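Section 4, updated Sun 4 June. If you haven't got Flunley installed and opened at least once, go back and do that first, then come find me here.

## 4. Your first shelf

Okay, the fun part! You're going to make a shelf, put some books on it and print labels. I'd start with the kids' books. They're thin, they go missing all the time, and you'll make your beginner mistakes on something cheap (I started with my father's sea atlases and I still regret it).

### Make the shelf

1. Open Flunley and click **Shelves**, then **New**.
2. Give it a name you'd say out loud. Mine is "hall, low". Marit Halvorsen names hers after rivers, and if you can remember which river is in the guest room, go for it.
3. Set **Label length** to 20. The program starts you off at 22, and on the narrow Zelden label rolls the last two characters end up on the backing paper.
4. Click **Save shelf**. The little dot next to the name goes green.

**Note:** You can rename a shelf whenever you like, but please don't delete one and make it again under the same name. Flunley treats that as a brand new shelf and all your books go to **Unplaced**.

### Add the books

Take everything off and spread it out where you can see the covers. It feels like making a mess, but it's so much quicker than pulling them out one by one.

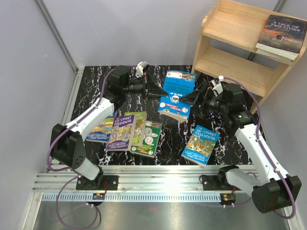
5. Click **Add**, then type or scan the number by the barcode. If Flunley knows the book, the title fills in by itself and you just press Enter.
6. If it doesn't know the book, press Tab and type the title by hand. Anything older than the early eighties will probably need this. I have a picture book from 1981 with no barcode at all and it took me maybe a minute, most of it spent hunting for the ø.
7. Names with accents work fine, so use them. Type Thịnh Từ as Thịnh Từ and search will still find it when somebody types it plain.
8. For a boxed set, add the box first, tick **Contains other items**, and then add what's inside. Do it the other way around and you'll be dragging things into the box one at a time - ask me how I know.

**Caution:** Don't close the window while the bar at the bottom is orange. It's still saving, and you can lose the last few books you typed.

9. Got something flat that isn't really a book, like a puzzle or a card game? Pick **Other** under **Type**. It gets a label just the same, and it can live on the same shelf.
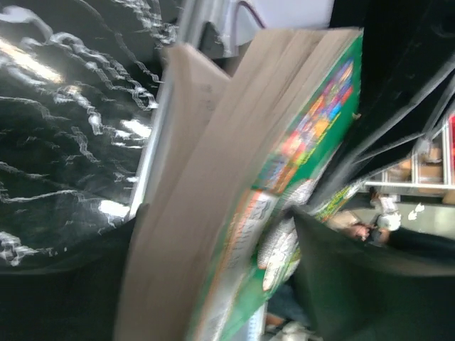 ### Print the labels

10. Load the roll with the shiny side up and click **Print shelf**. The first label is always a blank one, so peel it off and toss it.
11. Stick each label low on the spine. If the spine is too thin, use the bottom left corner of the back cover.

**Caution:** Keep labels off cloth covers and dust jackets. Eyerusalem Gashaw tucks a strip of paper inside the front cover for those, and I've copied her.

**Note:** On a Polák printer you may see "roll not found" even with the roll in. Open the lid, close it again, and print. That's been my fix every time.

12. Put everything back on the shelf in whatever order you like, then click **Finish**. Lending is in section 5.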